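Ernside Student Robotics Club
Minutes of the regular meeting, Tuesday, November 8, 2022 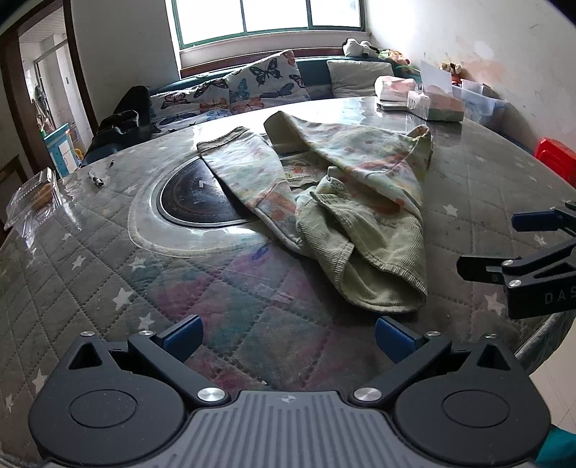 Trousers task, hand-held grippers at the round table.

Chair: Ayuba Annan. Eight members present. Apologies from the Baidoo team, who had a lab.

1. Minutes of the last meeting
Accepted with one correction. The entry saying the folding project was "on track" is to read "under way." The chair asked that "on track" stay out of the minutes until there is a track.

2. Folding project
The data group reported 200 demonstrations recorded with the hand-held grippers. The chair asked how many were usable. The group did not have that number and thought most of them were. The chair said "most" was what we heard last time too.

There was a long discussion about clothes. One side wants to stay with small trousers until the policy can manage a single fold. The other side pointed out that Ovemholm is full of people who own shirts. Corduroy was defended on the grounds that it holds a crease and the pads grip it well. The chair asked whether anyone had compared it with another fabric. No one had.

On backgrounds, it was argued that a patterned cloth under a flowered garment makes the job harder for the vision model and that this is good for it. Two members want plain backgrounds first. Put to a show of hands, tied, left open.

Agreed: no more recording until the existing demonstrations have been watched through and sorted into keep and discard. The person who did the demonstration does not sort it.

3. Success criteria
The draft says a fold counts when it "looks folded." Sent back for the second time. Suggestions from the floor: cuffs lined up within two fingers' width, both legs on the same side, nothing hanging over the table edge. Someone asked if a person could pass this. To be tried by members before the robot is held to it.

4. Esen Cup entry
The entry form wants a one-line claim about what the system does. The proposed line was "folds household laundry autonomously." The chair would not sign it. Replacement wording, "attempts to fold one pair of trousers," was carried, with some grumbling that it will not win anything. The form goes in with that wording unless a better result turns up before January.

5. Money
Balance is $3,575. A request for a second arm was turned down for now. The chair's view is that one arm has yet to do anything a second could help with. Spare fingertip pads approved, around $40.

6. Other business
The training script still writes over its own log. This has been raised before and is still assigned to the same people.
A member asked if we could switch to stacking cups. Noted.

Actions
Sort demonstrations: data group, before the next meeting.
Rewrite success criteria: chair and one member of the data group.
Fabric comparison, at least one other material: unassigned.
Fix log: software group.

Next meeting same room, same time. Bring the sorted list.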